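上絵付けの食器を食洗機で洗ってよいか、見分け方を知りたい
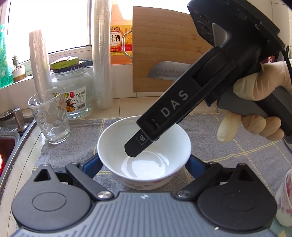 第9号 2ページ

解決済み 回答2件 カテゴリ:台所・食器・手入れ

投稿者:trikorness

食洗機の導入にあたり、手持ちの食器を「入れてよいもの」と「手洗いのもの」に仕分けています。無地の白磁とガラスは済みましたが、絵のある器で止まっています。外側に淡いピンク系の花柄が入った白い深鉢が代表例です。内側は無地で、つやがあります。裏印は読み取れず、購入時の箱も説明書も残っていません。

調べた範囲では、絵付けには釉薬の下に描く下絵付けと、釉薬の上に描く上絵付けがあり、後者は食洗機で色が落ちやすいとのことでした。ただし、上絵付けでも「食洗機対応」と表示された製品が売られており、基準がわかりません。

知りたいのは次の点です。
・上絵か下絵かを、道具を使わずに判別する方法
・上絵だった場合、どの程度の条件なら食洗機に入れられるか
・絵が外側だけにある場合、内側にある場合より傷みにくいのか

機種はZiltleyの卓上型で、標準コースのすすぎが70度、ほかに低温コースがあります。洗剤は粉末を使う予定です。水は水道水で、軟水器などは付けていません。

ベストアンサーに選ばれた回答

投稿者:釉下彩

順に書きます。

判別について。器を窓際で斜めに傾け、絵の部分と白地の部分の境目に光を当てます。下絵付けは絵の上を釉薬が覆っているため、反射が境目で途切れません。上絵付けは絵の具の層が釉薬の上に載っているので、絵の部分だけつやが変わるか、縁にわずかな段差が見えます。次に、爪ではなく指の腹で境目を横切るようになぞります。引っかかりがあれば上絵と考えてよいです。引っかかりがない場合は判定保留です。転写紙による薄い上絵は触ってもわからないことがあります。

色も手がかりになります。青一色なら下絵(染付)の可能性が高く、ピンク、赤、紫、黄が入っていれば上絵の可能性が上がります。鮮やかな赤系は高温の本焼きで安定しにくく、低い温度で焼き付ける上絵で出すことが多いためです。近年は高温に耐える顔料もあり、色だけで断定はできません。

中間的なものとしてイングレーズがあります。釉薬の上に描いたあと高めの温度で焼き、絵の具を釉薬の中に沈ませたものです。業務用食器に多く、耐久性は下絵に近くなります。「上絵なのに食洗機対応」とされる製品には、この方式や、耐アルカリ性の絵の具を使ったものが含まれます。

条件について。上絵が傷む主因はアルカリと温度と時間です。上絵の具は鉛の有無にかかわらず低融点のガラスで、本体の釉薬より化学的に弱い。粉末洗剤はアルカリ性のものが多いので、表示の液性を確認してください。中性の専用洗剤と低温コースを組み合わせれば傷みは遅くなりますが、止まりません。くもりは一度出ると磨いても戻りません。表面が浸食された状態であり、汚れの付着とは別の現象です。

外側の絵について。洗剤液に触れる点では内も外も同じです。深鉢は伏せて入れるので、下からの噴射は主に内側に当たりますが、外側も全体が濡れます。隣の食器と接触して擦れるのはむしろ外側です。絵が外側だから安全とは言えません。食洗機に入れるなら隣との間隔をあけてください。

金彩、銀彩、ラスターのある器は条件にかかわらず手洗いです。金属を含む装飾は電子レンジも避けます。

裏印が読めず方式も確定できないものは、私なら手洗いに分類します。同じ柄が複数枚あるなら、そのうちの1枚だけを食洗機に入れ続け、残りと並べて比較する方法もあります。比較は乾いた状態で、同じ照明の下で行います。

質問者からのコメント

詳しい説明をありがとうございます。斜めの光で見たところ、花の部分のつやが白地より少し鈍く、上絵と判断しました。粉末洗剤の表示は弱アルカリ性でした。深鉢は手洗いに回します。同じ方法で残りの器も確認したところ、青い線の小皿は境目がわからず、食洗機側に入れました。

その他の回答

投稿者:steslow_k

うちは花柄の皿も全部食洗機です。10年使っていますが特に問題はありません。少し色が薄くなった気もしますが、比べるものがないのでわかりません。気にしすぎだと思います。

返信:釉下彩
比較対象がない場合、緩やかな退色は気づきにくいです。使っていない同柄の皿があれば並べてみてください。

返信:steslow_k
戸棚の奥にありました。並べたら確かに薄いです。でも使えるのでこのまま入れます。

関連する相談
・Tarawneh製の強化磁器に付いた灰色の筋(メタルマーク)の落とし方
・貫入のある器を食洗機に入れてしまった
・漆器と白磁を同じ水切りかごに置いてよいか
・クエン酸で庫内の水垢を取る頻度

この相談への新しい回答は締め切られています。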